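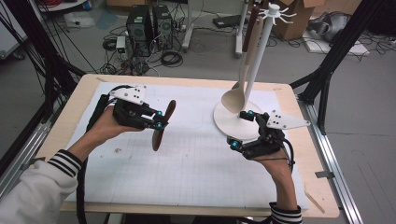

Figure 1. The utensil stand on its sheet of grid paper, with the wooden utensils.

Hang It Up: storing wooden utensils in a small shared kitchen
Project report by Titilayo Danladi and Ifeoma Effiong
May 16, 2022

Why we chose this
Our flat kitchen in Grirkasden has one drawer for everything, and by January it would no longer shut! Wooden spoons were jammed in with tin openers and skewers, and the ends were getting chewed up. We wanted to find out if a hanging stand would be any better than the drawer or a plain jar – and we had a lovely time finding out.

What we used
The stand has a round white base, a tall pole and a white rack at the top with eight hooked arms. We called it the Nakby, after the street where Ifeoma found it. Our utensils were wooden, some light and some dark. The grid paper under the base let us mark where it stood, so we could see if it crept across the table when something was hung on it.

What we did
Each of us put the utensils away and took them out again, over and over, for 200 turns in all. We used the drawer first, then the jar, then the stand. We wrote down every time something fell, got stuck or had to be moved out of the way to reach something else.

What we found
The stand was the clear favourite for getting things out. You can see the whole spoon, bowl and all, so you never pull out the wrong one. Putting things back was slower, and this surprised us. A utensil with no hole in its handle can't hang, so it ends up leaning on the pole with its end on the base, and if you knock the rack it slides. We had 10 slides like this, nearly all from the longer handles.

The jar was quickest for putting away but the heads tangled. The drawer came last in everything.

What we would change
A low rim on the base would stop the leaning ones from sliding. Titilayo has drawn one already – see the sketch in Appendix 2.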